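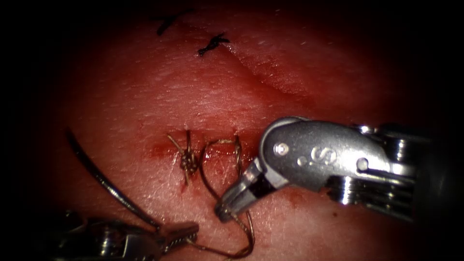 Knot tied in the brown thread, right gripper beside it. Older black stitches above.

October, Hurden bench, afternoon block

Stopped the autonomous suturing run after 40 minutes. The right arm lost its jaw position reference three times. Each time the controller still reported "needle held" and kept moving. No hard stop from the force limit, which is set too high for this and should have been caught at setup. My miss.

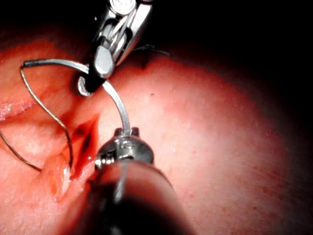 The first two faults came during handover. The Javel planner waits for both arms to confirm grip before one lets go, but the confirm flag is latched from the previous cycle. So a stale yes counts as a yes. Annatjie Jacobs found it in the log, 70 ms between the request and the false confirm, far too quick for the jaws to close.
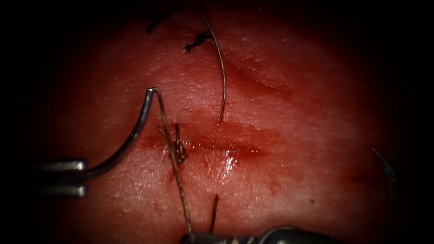
Third fault was different. Motor current on the right jaw dropped to idle with the close command still active. Could be cable stretch, could be the Forsyth driver board again. Swapped the board, not retested yet.
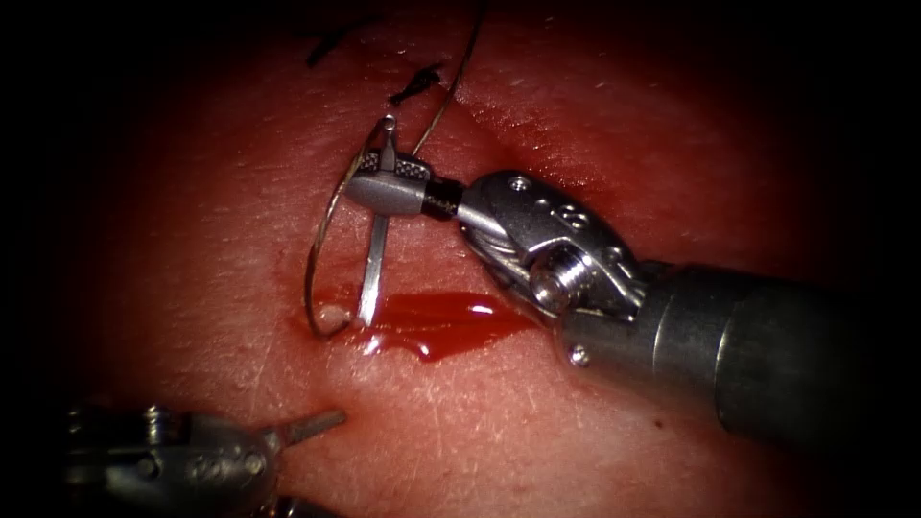

Grip confirm needs a second source before we run again. Wrist camera is the obvious one, but it has to cope with blood and glare. With the right jaws closed on the needle and the left ones open and empty, as here, the check should return one yes and one no. Try that pair first - if it can't separate those, no point going on.

Arms locked out, tag on the e-stop. Flultura wants the fault report before anyone powers up. Still to do: clear the latch on every cycle, lower the force limit, check right jaw cable tension.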